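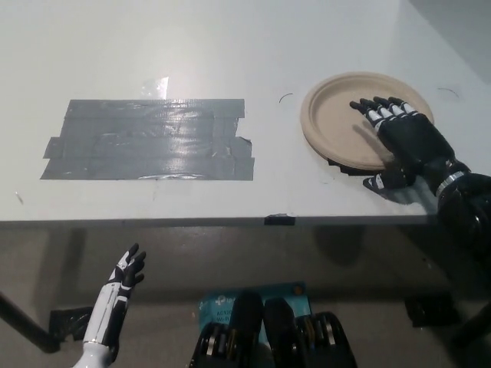
Plate handling at the Briditz bench, right hand on the plate, left hand raised.

Progress report to Van den Broek
Project: Litinel, teaching two-handed table tasks by remote control
Reporting month: April
Prepared by: Ruben Willems, Mamell

1. Status

Data collection for the plate task is finished. We planned 300 usable demonstrations and have 384. The cup task has started and is behind schedule. Spending is within the amount agreed for this period.

2. Work done

All plate demonstrations were recorded by remote control. The operator wears a headset and gloves and sees the table from the robot's head camera. We used paper plates for the whole set. They are light and they slide, and the operators found them harder than the ceramic ones we tried last winter. The right hand has to get its thumb under the rim while the fingers hold the plate from above. If the fingers press too hard, the rim bends and the plate folds when it is lifted.

We trained 3 operators. Cor De Smet did the first sessions and wrote the instructions the other two worked from. New operators needed two days of practice before their recordings were good enough to keep. Most early mistakes were in the wrist angle. The glove does not give any feeling of contact, so people push until they see the plate move.

The left hand is not used in the first half of the task. We ask operators to keep it up and open and away from the table. In the first week some let it drift, and the model trained on those recordings copied the movement. Those recordings were taken out of the set and are not included in the total above.

3. First model results

A first model was trained on the plate set and run on the robot at Briditz. It reaches the plate reliably when the plate starts on the right side of the table. It is much weaker when the plate starts near the middle, where we have fewer demonstrations. The grip itself is acceptable. The most common failure is that the thumb stops short of the rim and the hand closes on nothing. A full table of runs will come with the next report.

4. Problems and delays

The glove calibration drifted during long sessions. We now recalibrate at the start of every session and again after the break, and sessions are shorter as a result. One finger cable on the right hand was replaced, and we lost 5 working days waiting for the part. A Sunday session made up part of the time.

5. Next period

Complete the cup task recordings.
Record more plate demonstrations with the plate near the middle of the table.
Start the task where the left hand takes the plate from the right.
Compare remote control with guiding the arm by hand for the handover. Cor will run this comparison.

6. Request

We ask for approval to move the unused travel budget to spare finger cables. The amount is in the attached sheet. An answer before the next review meeting would let us place the order in time for the handover work.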